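Elaine Barbosa : « Le cash, c'est une position comme une autre »

Publié le 2022-11-10

Rendez-vous pris entre deux réunions. Elaine Barbosa gère le fonds actions de Medeiros, petite maison indépendante, et elle prévient d'emblée : pas plus d'une demi-heure. On en prendra un peu plus. Café, pas de sucre, téléphone retourné sur le bureau. L'année est mauvaise pour tout le monde, elle le dit sans détour.

« On a perdu de l'argent. Moins que l'indice, mais on en a perdu. Un client qui voit son relevé baisser, il se fiche de l'indice. »

Au premier semestre, elle a coupé dans la tech. Pas tout. Les valeurs sans bénéfices d'abord, puis deux éditeurs de logiciels qu'elle suivait depuis longtemps et qu'elle aimait bien. « Celles-là, ça m'a fait mal. Mais quand les taux montent, on paie moins cher une promesse à dix ans. C'est de l'arithmétique. »

Résultat, 18 % de liquidités en portefeuille à la fin août. Beaucoup pour un fonds actions. Certains clients ont râlé : pourquoi payer des frais de gestion sur de l'argent qui dort ?

« La question est juste. Je leur réponds que le cash, c'est une position comme une autre. Il faut juste savoir quand en sortir. Et là-dessus, je ne prétend pas avoir raison à chaque fois. »

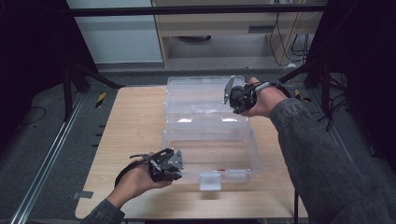

Les petites valeurs, son terrain

Depuis septembre elle rachète. Doucement. Presque uniquement des petites capitalisations industrielles, un coin de la cote que les grandes maisons ont déserté. Le portefeuille compte 36 lignes, contre 47 un an plus tôt. Elle préfère concentrer.

« À 47, je ne lisais plus les rapports annuels jusqu'au bout. Faut le reconnaître. Les annexes, je les survolais. Or dans une petite boîte tout est dans les annexes. Les clauses bancaires, les stocks, les litiges. »

Exemple cité, Clurala, fournisseur d'emballages rigides, entré au portefeuille cet automne. Dette faible, famille fondatrice toujours au capital, titre tombé de moitié depuis janvier. Le marché craint le coût de l'énergie. Elle aussi, d'ailleurs, mais moins.

« Ils ont des contrats indexés. Pas tous, une bonne partie. La hausse passe chez le client avec un trimestre de retard, parfois deux. Le marché regarde la marge du trimestre et il vend. Moi je regarde celle de l'an prochain. »

Et si la récession est plus dure que prévu ? Haussement d'épaules. Les volumes baisseront, le titre aussi, elle en reprendra. À condition que la dette n'ait pas bougé entre-temps.

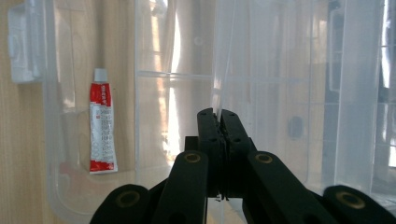

C'est d'ailleurs sa seule vraie ligne rouge, la dette. Pas le chiffre d'affaires, pas le dividende. L'échéancier. Elle a sorti Cevport en une matinée, après la lecture d'un refinancement qu'elle juge « franchement mal négocié ». Taux variable, garanties lourdes, gros remboursement en 2024. Le titre avait pris un peu depuis, elle s'en moque.

« On m'a dit que j'avais vendu trop tôt. Possible. Je dors mieux. »

Severino Esteban, l'analyste de l'équipe, passe une tête et finit par s'asseoir. C'est lui qui fait les tableaux. Environ 80 sociétés suivies, mises à jour à chaque publication, à la main ou presque. Il n'était pas d'accord sur Cevport et ne s'en cache pas.

« Je pensais qu'ils renégocieraient au printemps. Je le pense encore, dit-il. Mais c'est elle qui signe. »

Elle sourit. Ils se disputent souvent, parait-il, surtout sur les banques. Lui en voudrait davantage : la remontée des taux gonfle la marge d'intérêt, les valorisations sont basses, les bilans plus solides qu'il y a dix ans. Elle se méfie du coût du risque, qui arrive toujours après.

« Les provisions, on les voit quand c'est trop tard. Severino me sort ses ratios, ils sont très beaux, ses ratios. Je lui demande ce qu'il y a dans le portefeuille de crédits immobiliers. Silence. »

« Pas silence, corrige-t-il. J'ai dit que je n'avais pas le détail. »

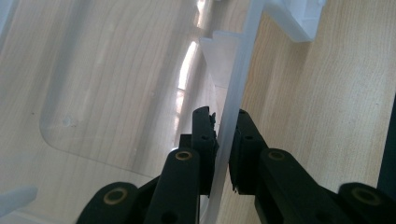 Deux doigts de pince noirs de part et d'autre d'une paroi en plastique translucide.

Et les obligations ?

Le fonds n'en détient pas, c'est dans ses statuts. Mais à titre personnel elle en a racheté, pour la première fois depuis des années. Des maturités courtes, de bons émetteurs, rien d'exotique. « Pendant dix ans on nous a expliqué qu'il n'y avait pas d'alternative aux actions. Maintenant il y en a une. Ça change la conversation avec les clients, et plutôt en bien. Ils comparent. »

Elle trouve en revanche que les particuliers se précipitent un peu vite sur les produits structurés. Rendement affiché en gros, conditions en petit. Sa mère s'en est vu proposer un au guichet, elle a lu la notice deux fois avant de comprendre où était la barrière. « Et c'est mon métier. »

Côté clients justement, peu de départs. Quelques retraits cet été, une caisse de retraite régionale qui a réduit, un family office de Stuvthorpe qui a fait le chemin inverse. La collecte est à peu près nulle sur l'année. Elle s'en contente.

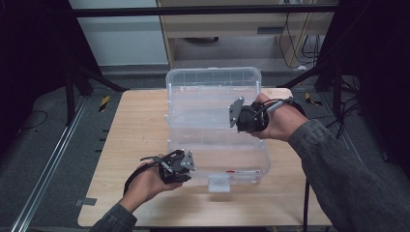 Pour 2023, elle refuse de donner un objectif d'indice. Insister ne sert à rien, on a essayé. Elle veut bien parler de ce qu'elle achèterait demain matin si les prix baissaient encore : de l'équipement électrique, un peu de santé, et l'emballage, toujours. Elle revient à Clurala et aux objets sans prestige que personne ne prend la peine de valoriser. Une boîte de rangement en plastique transparent avec son couvercle à charnière et sa petite languette de fermeture, comme sur la photo, ça se vend sans campagne de pub. « Le client veut que ça ferme et que ça ne casse pas. Après il rachète la même. C'est ennuyeux, j'adore. »

Une dernière question, sur les frais. Elle regarde l'heure, répond quand même. Medeiros n'a pas baissé les siens et ne compte pas le faire. La commission de surperformance ne sera pas prélevée cette année, le fonds étant dans le rouge, et le mode de calcul reporte les pertes sur les exercices suivants.

« Donc on travaille pour la commission fixe, et il faudra d'abord effacer la baisse. C'est normal. Vous m'excusez, j'ai Stuvthorpe au téléphone dans deux minutes. »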